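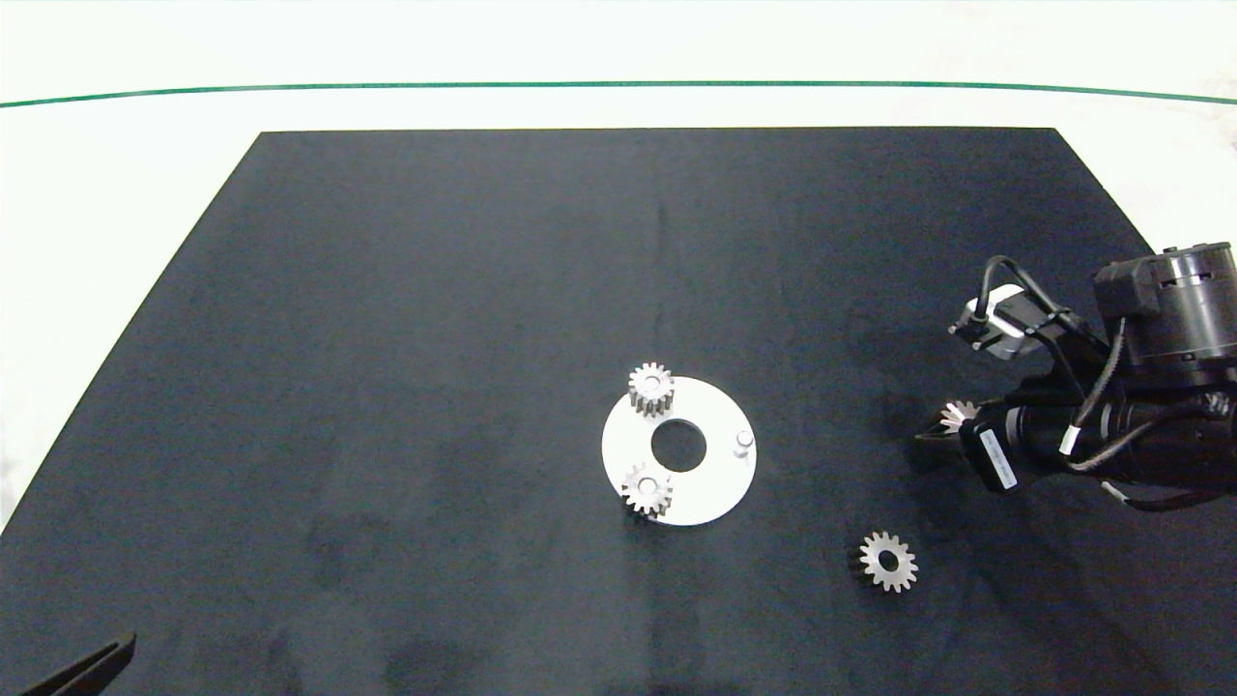 A gear-assembly cell running the Peltness control stack. The white base plate takes gears on short pegs around a central hole.

Putting a gear on a peg is simple until the clearances get small. At Drimora, a software group working on contact-rich assembly, the planner treats the job as two problems with a hard boundary between them: getting the bore near the peg, and getting it on.

The first is handled by perception. A head camera locates the plate and gears in a shared frame, and a pose estimator called Lobo fits each part against its CAD model. Spur gears are awkward for this. A rotation of one tooth pitch looks the same as no rotation at all.

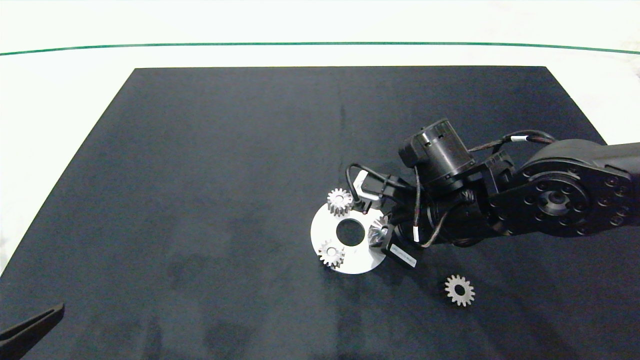 "We stopped asking the estimator for an absolute angle," said Godelieve Mulder, who leads perception. "It reports the phase within one tooth, and the controller does the rest."

The controller switches from position to compliant mode 3 mm above the peg. From there it lowers the gear along a small spiral, watching lateral force. When the force drops and height falls with it, the bore has found the peg. If the teeth clash with a neighbor, the wrist adds a slow oscillation until they mesh.

Grasp error is the larger cost.
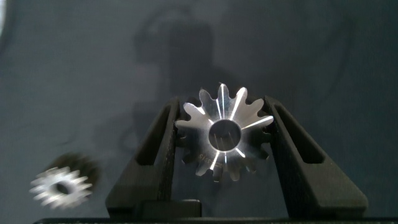 A gear pinched by its teeth can settle at a slight tilt, and a tilted bore will jam. Peltness runs a check on the wrist camera view before each approach, fitting an ellipse to the rim of the bore. If the tilt exceeds the limit, the planner schedules a regrasp.

Jamie Greenwood, who wrote the planner, logged 100 insertions in May. Of the 13 that failed, most traced back to calibration drift between the wrist and head cameras.
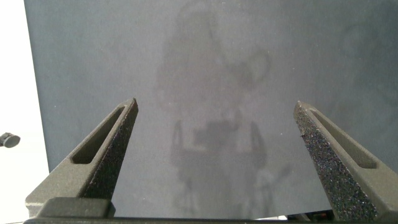
The fix was a background routine that compares finger positions in the wrist view with the kinematic model while the gripper is open. It adds roughly 49 milliseconds per cycle. Greenwood plans to move it to a separate thread before the next release.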